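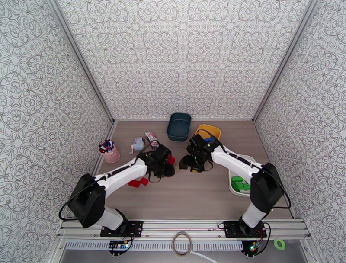

On Mar 26, 2024, Hjalti Juhl wrote:
> Question for the craft table people. My markers live in one big
> tub and I can never find the one I want. Do you stand yours up
> or lay them flat? I've heard flat is better for the tips but I
> don't have the room. Also, has anybody papered the walls around
> a work table? I'm tempted, but I worry about glue and ink.

Hi Hjalti and all,

Standing up, always, at least at my house! I know the flat people have their reasons (and for double-ended markers I'd probably listen to them), but if I can't grab the thing I won't use it. My everyday pens and markers go in a pink pen holder over on the left side of the table, all colors jumbled together, and the bins go at the back against the wall. One's teal and one's yellow. I did try labels once, but I kept putting things back by color anyway, so the labels came off and I go by the bins now.

About the wallpaper - do it! Mine is light gray with a darker gray medallion pattern, kind of old-fashioned and fancy, and I love it way more than I should. It was the end of a roll from Romis, 14 dollars, and I had enough left over to line 7 drawers. My sister wanted me to get the plain white from Hulludis, but I figured a busy pattern would be kinder to smudges, and so far I'm happy. Where it meets the table I have thin metal edge strips. Measure twice for those, I had to go back to Stokovley for another piece and it's 60 miles round trip for me.

I wouldn't paper the tabletop itself. Mine's just wood grain and I put newspaper down if I'm gluing.

Oh, and go through that tub before you buy any holders. I tested every marker I own last July, all 94, with the Bach cello suites on, and threw out a whole grocery bag of dead ones. I'd been storing them for years!

What size is your table, by the way? If it's a narrow one I'd skip the second bin.

Marge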